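Brultura puts simulation first in sidewalk robot budget

Brultura, the delivery cooperative based in Ulport, has decided how it will spend its equipment money for the coming year, and the biggest part will not go to robots. Members approved in August a plan that pays for two delivery robots only, together with a computer workstation, software licences and one year of testing in simulated streets.

An earlier version of the plan had asked for six machines. It was withdrawn after the members compared the cost of the robots with the cost of keeping them in service, which includes batteries, wheels, insurance, and the salary of the person who must go and collect a machine when it stops.

"We had the price of the robot in the table and almost nothing in the other lines," said Sibel Akgül, who prepared the new budget. "When we filled the other lines, the total was not the same total any more."

The cooperative makes small deliveries for pharmacies, bakeries and two grocery shops in the centre of Ulport. At present all of them are done by cargo bike or on foot. In the last year for which it has complete records, Brultura counted 531 orders which were late by more than half an hour, most of them in the early evening, when the riders are fewest. The robots are intended for this part of the day and for short trips.

Two suppliers were considered. Deltov offered to sell the machines with a service contract of three years. Henao offered a rental by the month, with the possibility to buy at the end. Brultura has chosen the rental. According to Ms. Akgül, the monthly cost is higher, but the cooperative can give the machines back if the trial does not go well, and the repair of the motors and the cameras is included. Tires and cleaning are not included and have received their own line in the budget.

Orlando Ticona, who manages the riders, had asked that no rider position be paid from the same fund as the robots. This was accepted and is written in the plan.

The simulation work is led by Rigoberto Echeverri. His team of three has prepared a virtual district with 139 routes, from very short ones along one block to longer ones with several crossings. Each route must be completed many times in the computer, at different hours and with different settings of the light, before a real machine is sent to a similar street. So far 63 of the routes have been finished to the standard the team has set for itself. The others are waiting, mainly for better models of curb ramps and driveways.

Mr. Echeverri said the simulation also helps to decide what to purchase. The team can try a camera placed higher or lower, or a second one at the back, without buying it. One result is already in the budget: money for an extra camera on each robot, mounted low at the front, which was not in the first list.

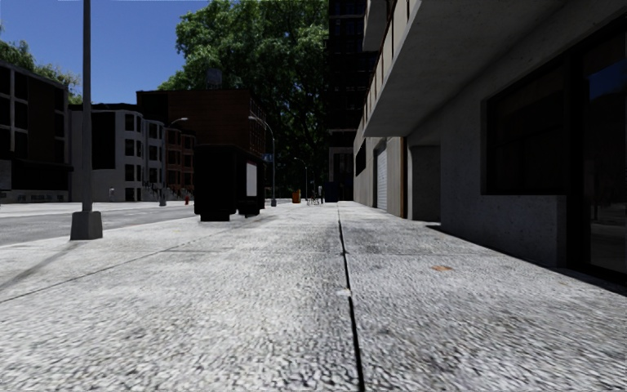
The low camera was added mostly for the question of shade. Sidewalk robots must judge a surface from very close to the ground, and a change in brightness can be mistaken for a change in level. In one of the virtual streets the left side of the walkway is in sunlight, with the long, faint shadow of a lamp post lying across it, while a building with a heavy concrete overhang keeps the strip beside its wall dark. The concrete has stains and joints as well, and the robot has to learn that it can drive over them. Farther on there are two dark boxes standing side by side, which it must go around.

Fitzgerald Haverford, who represents the shops in the cooperative, voted for the plan but asked for a clearer date for the first real deliveries. He said that the bakeries would accept a slow start if they are told about it early enough. The plan gives no date. It says only that the rental will begin when all the short routes are finished, and that no rent is paid to Henao before then.

The workstation will be ordered first. Alcides Tello, who looks after the depot, is also asking for prices to bring a stronger electrical line to the back room, where the robots will be charged at night. That cost is around the price of one month of rental and will be taken from the reserve. Members will receive a report on the spending after six months.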